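# The week the gripper kept letting go

October 1, 2018 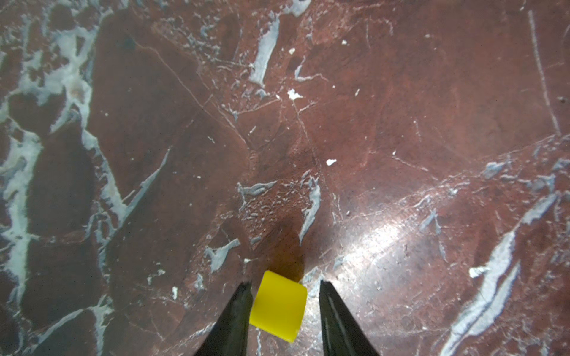
*Yellow cube between the fingers, over the marble.*

I promised a few of you I would write up the dropping problem once I understood it, and I think I finally do, so get yourself a cup of something because I've never managed to tell a story like this in two paragraphs.

For anyone who missed the January posts, the arm lives at Plonside, on the ground floor, and its whole job is to pick a block up off the floor and set it down again somewhere else. Simple stuff! I ran it 200 times in a row back in the winter and was so pleased with myself that I brought cake in. Then a couple of weeks ago it started letting go. It would close, lift, start its swing to the left, and out would come the cube, skittering off over the stone with a clatter that made poor Leonie Brinkmann jump every single time (her desk faces the other way, so she never got any warning).

My first thought was the floor. It's a polished marble, dark red with pale veins wandering all through it, and it throws back a lot of light, so I decided the glare must be fooling the vision and the fingers were closing off center. I spent two evenings on that. I hung a bedsheet over the window. I moved the lamp. I wrote a long and rather smug email to Terence Blackburn explaining my theory, and he wrote back one line: "Does it drop them with the lights off too?" Well, I have a mode where it just goes to a fixed spot without looking at all, so I tried that in the dark, and yes, it did.

So then I did what I should have done at the start and read the log. Out of 293 lifts there were 15 drops, and every one of them came after the arm had been going for a good while. The first stretch after switching on was always clean. I took the cover off the gripper and had a feel of the little motor, and it was hot enough that I pulled my hand back.

What was happening, as best I can piece it together, is that I had turned up the holding force in the summer and forgotten all about it. The motor was straining the entire time it held anything, and once it got too warm the driver board would cut the power to protect itself for a moment and then come back as if everything were fine. It did log a warning. The warning was number 982, and I had told my own script to hide it back in January because it was "noisy." I could have cried.

Eusebio Ticona, who has more sense than I do, pointed out that a cube on the floor is a cheap way to learn this. We had been talking about putting heavier things in there, over a bench, with people's hands nearby. I've thought about that quite a bit since.

The holding force is back down where it was, the warning is loud again, and the arm now stops dead and waits for me if the motor gets too warm. I've also ordered a small fan from Perkside, and Hildegard Stüber is lending me a proper temperature probe so I can quit using my fingers.

Next I want to run it for a whole afternoon and see where the temperature levels off. If any of you have mounted a fan on a moving wrist without the cable getting chewed up, please write to me, I've already ruined one.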